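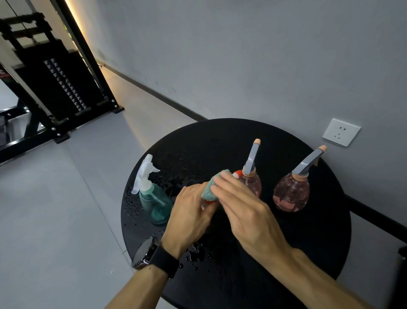

Figure 3. Handling a small fuzzy green item at the round table, with three spray bottles standing on the tabletop.

4.2 Spot care of small plush items

The second group of household tasks concerned the care of small textile things that do not go in the wash: plush covers, seasonal ornaments, soft toys and the fabric parts of decorations. In the diaries kept for the Wukstead study, these came up more often than we had planned for. Of the 1467 entries, almost 100 mentioned a plush or fuzzy item, and most of those described work done at a table with a spray bottle close by. We treat them apart from laundry (Section 4.1) for that reason.

Figure 3 shows the usual posture. Both hands are on the item. The left holds it from underneath with the fingers curled around it, and the right presses on the pile from above with the fingertips. The item is mint green, with a small red-and-white tip like a tiny Santa hat. Items of this size leave little room for the hands, and people in the study said they shifted their grip often to get at the seams and the underside.

Water on the work surface was a common complaint. In Figure 3 the droplets lie mostly on the left half of the glossy black top, and there is a small puddle near the left hand. Diary keepers with a dark or shiny table wrote about drops and streaks more than those with a bare wood one, though we did not ask about table finish and can't say how far this holds. Several put down a towel first. Others wiped up once at the end.

Bottles were kept within arm's reach and were rarely put away between items. The teal bottle in the figure has a white trigger head. The two pink ones are nearly identical, round, with gray angled spouts and peach tips. Look-alike bottles caused some trouble in the homes we followed. Rhonda Gauthier, who coded the entries from Gondholm, marked 15 cases in which the writer picked up the wrong bottle and had to start over. Only a few homes used labels. One household tied a rubber band around the neck of the bottle that held plain water.

Time spent was short. The median for a single item was four minutes, not counting drying, and no entry in this group ran past 30. Drying was seldom recorded at all. We added a line for it to the diary form in July, too late for the Fortin homes, so the figures on drying in Table 5 come from Anum and Gondholm only.

We did not test whether any method cleaned better than another. The entries tell us what people did and what they found annoying about it, and the next section takes up where these items were stored afterward.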